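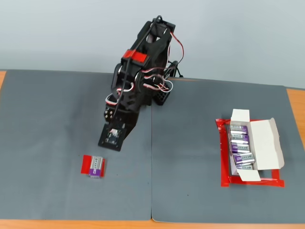 Dokora stops battery packing arms after cable fault

Dokora has paused 12 small packing arms at its workshop in Sustov after a fault in the servo wiring. The arms pick single 9-volt batteries from a taped mark and place them in an open cardboard box.

In March one arm lost signal in the wrist joint during a move and dropped its battery beside the box. The same fault came back three times in 24 hours. No person was hurt, and no battery was damaged.

The company checked the log and found 147 short signal losses — most of them when the arm was reaching far forward. It suspects that the thin wires rub against the frame there. Nolte, which supplied the arms, will send new cable clips. Until they are fitted, the packing is done by hand. A second site in Sivenard continues to work as normal.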